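Home | Forums | Members | Search | Log in

Open day at Vuretti, kitchen cell

wirebrush_7
Went to the Vuretti open day in January. They ran the two-arm kitchen demo every 20 minutes on a plain white table. Tiago Bastos gave the talk, seven of us in my group. 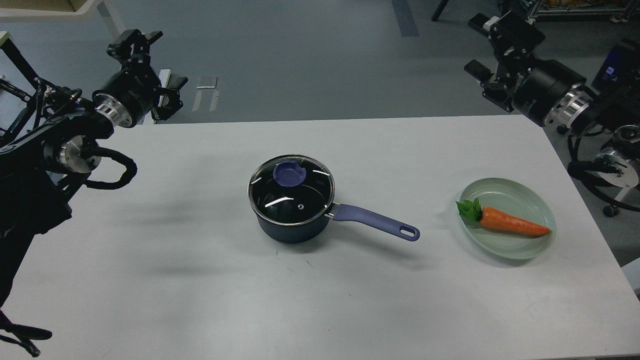 Saucepan with the lid on, carrot on the plate.

He said the arms are leased from Wirkholm and the software is their own. Cell price wasn't given.

Godinho
Did they say what the payload is? I asked by email and got a brochure.

wirebrush_7
No. Somebody asked and he moved on to the next slide.
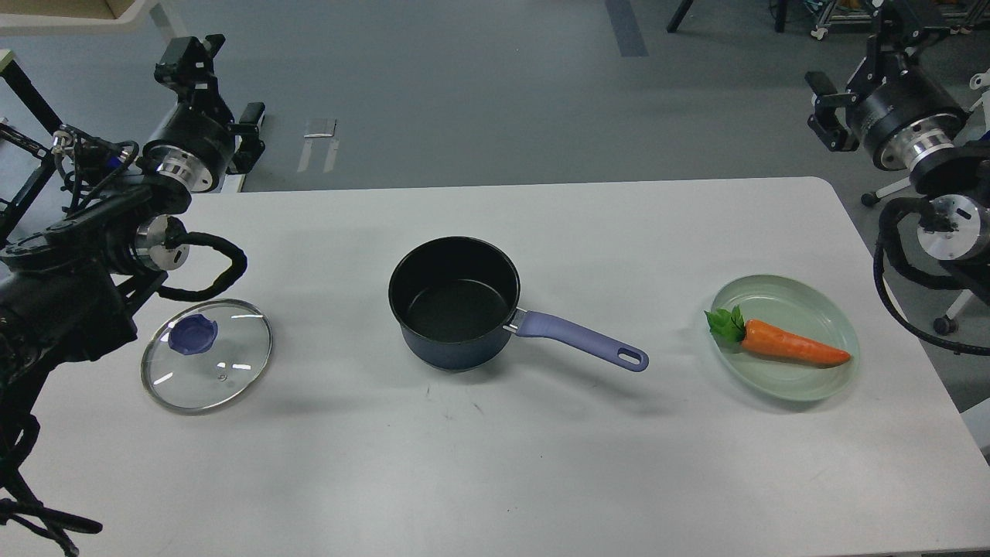
sillorine_fan
Payload is the wrong thing to ask about for kitchen work. I run a test bench with one arm and most of my failures are grasp failures. Glass is the worst of it, my depth camera reads straight through. A clear lid lying flat on a white table, with only that thin steel rim and the blue knob to go on, would stop my setup cold. I'd want to know how many tries they logged.

wirebrush_7
Bastos said 600 runs since they moved buildings. He didn't give a success rate.

Godinho
Then the 600 means nothing.

sillorine_fan
It means something. 600 runs without swapping a gripper is useful to me. Did they swap one?

wirebrush_7
Didn't ask. I have two more from the day. 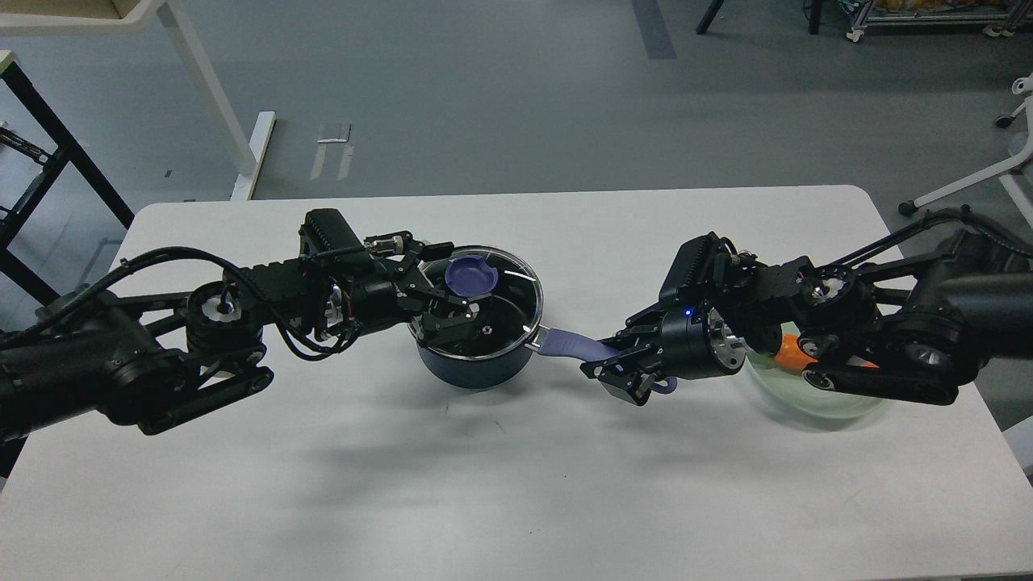
Left gripper over the lid, right one by the end of the handle.

Godinho
I still don't see why you'd use two arms for a saucepan. Clamp the pan to the table and save the money.

wirebrush_7
Nobody clamps a pan at home. He was pretty clear that the second arm is there to hold things steady. The right one has the handle in this one and the left has its fingers down on the lid. 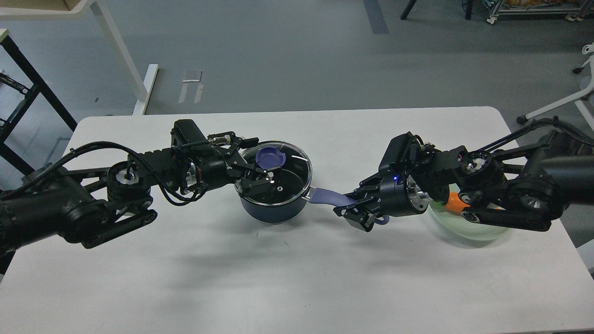
Horácio Macedo thinks a fixture would do for a canteen and two arms only make sense in a house. I'm with him on the canteen part. We priced a fixture at 180 last year and it's still on the bench.

Godinho
180 sounds right. Is there another open day?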